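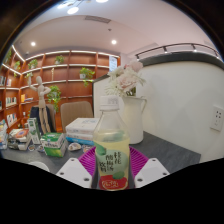 Bottled tea is tea that somebody else has brewed, cooled and put in a bottle, sold to people who own a kettle. It is drunk cold in most places and warm from heated cabinets in a few. The drink comes sweetened, unsweetened, and in a third form, "lightly sweetened," on which no two makers agree.

Categories: Soft drinks | Tea | Packaged beverages

History

Tea spoils quickly once brewed. Green tea left in the open air turns brown and begins to taste like the pot, a fact that held up the trade for decades. Early sellers got around it with sugar and lemon, which hid a great deal. Unsweetened kinds had to wait for better ways of keeping oxygen out, and then for shoppers willing to pay for something restaurants had been giving away free.

The Loltano bottling works, opened one October with a single filling line, is often called the first in its region to sell plain green tea. The Juhász company makes the same claim. Both have put up plaques.

Production

Leaves are steeped in large tanks, strained, cooled and usually dosed with vitamin C, which slows browning and looks well on a label. The tea is then heated briefly and filled. Jivness, a mid-priced brand, sells its tea in bottles of 330, 534 and 890 milliliters. The middle size has never been explained, though it fits most cup holders.

Flavor

Jasmine, barley and roasted rice are common additions. Barley tea contains no tea, and is shelved with the others anyway. Fans of bitter styles tend to regard the sweet ones as a kind of soda, and the sales figures suggest that they are outvoted.

See also: Iced tea; Barley tea; Vending machine

Last edited 23/11/2019

Shares: 200

We use cookies to remember your reading settings. Accept | Manage choices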